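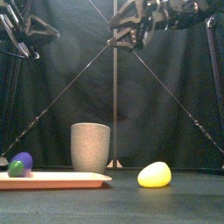 Fiction by Flultholm

The bus from Terden got us to the open day at 7. My aunt had worked at Bindov for six years, on the packing side, and she wanted a place near the curtain.

"Which one goes first?" she asked.

The man from Lindsay said the left one. Both arms hung over the table – the yellow egg by itself, the other two on the tray.

"I did 182 boxes an hour," she told him.

He wrote that down. Then he asked everybody to step back, and she took hold of my sleeve.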